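Journal > Letters from Loltitz > July

Search this journal Type a word and press enter

Older Newer Archive Write to me

July, a little after six in the morning

I have been awake since before the birds, which at my age counts as a hobby, and I thought I would get this down while the coffee is still hot and the house is quiet. Yesterday was the choir's outing to the lake at Cutilard, the one we have been talking about since the snow was on the ground, and I want to remember it properly before it turns into the same three stories everybody tells.

We left at 8 from the church steps in Loltitz. The bus was late, of course, and Tyyne Toivonen had brought a tin of cardamom buns that were meant for lunch and were gone before we reached the main road. I had two. I would have had a third but Hedvika was watching me with that look of hers, and anyway she had the tin on her lap by then and there was no getting near it.

I should say that I had very nearly not gone. My knee has been bad since Easter, and the walk down to the water is all steps. I counted them once when I was younger and sillier and got to 92, and I remember being quite proud of myself, as if I had built them. But Hedvika telephoned the night before and said that if I stayed home she would have to stand next to the Jin brothers for the whole concert, and they both sing flat on the left side. So I put on the good shoes and went.

The steps were fine. I took them slowly, with a hand on the rail, and a very small boy going up as I was going down told me I was doing a good job. I thanked him. I have been told I was doing a good job by people with far more training and it never pleased me half so much.

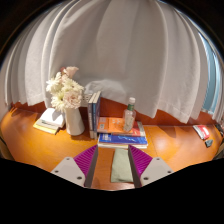 We sang on the grass by the boathouse at noon. It was the old program, nothing new in it, because we lost so many rehearsals in the spring with everyone coughing. I always worry that outdoors the sound will just go off over the water and leave us looking like a row of fish, but there was hardly any wind and it held together better than I expected. The altos came in early on the second verse of the haymaking song. We always do. I have been an alto in this choir long enough to say that it is more or less part of the tune by now.

There was an old man in the front, 96 years old, his granddaughter told us afterward, who had grown up on a farm near Toter and knew every word. He sang along with his eyes shut and his hat on his knee. He had a verse we don't have! Something with a gray horse and a broken gate, and Tyyne wrote it down on the back of a napkin while he said it over for her, very patiently, as though she were the elderly one. I do hope she doesn't lose the napkin. She has lost my casserole dish twice.

Lunch was cold chicken and potato salad and the cucumbers I had put up last week, which were too sour. People were kind about them. I used my mother's recipe but I think her vinegar must have been weaker, or her spoons smaller, and there isn't anybody left to ask. I thought about her a good deal yesterday. She would have liked the lake, and she would have complained about the bus from the first mile to the last.

After lunch some of them swam. I sat with my feet in the water and my skirt bunched up over my knees and talked with Hedvika about her sister's house, and whether she ought to sell it, and then about whether either of us still remembers how to make proper dumplings. We decided to try on her next free evening. She says the secret is stale bread. I say it is not lifting the lid, and we have been having this same conversation for years now and I wouldn't give it up for anything.

It was 9 when the bus let us off again, still light, with the swallows going in and out under the church roof. My knee had started up by then - I won't pretend it hadn't - but I walked home the long way past the mill all the same, humming the verse about the gray horse and getting the third line wrong each time.

I must telephone Tyyne about the napkin. And I owe somebody for the bus, I think it is the younger Jin, and there are still two jars of those cucumbers in the cellar that will have to be eaten by someone.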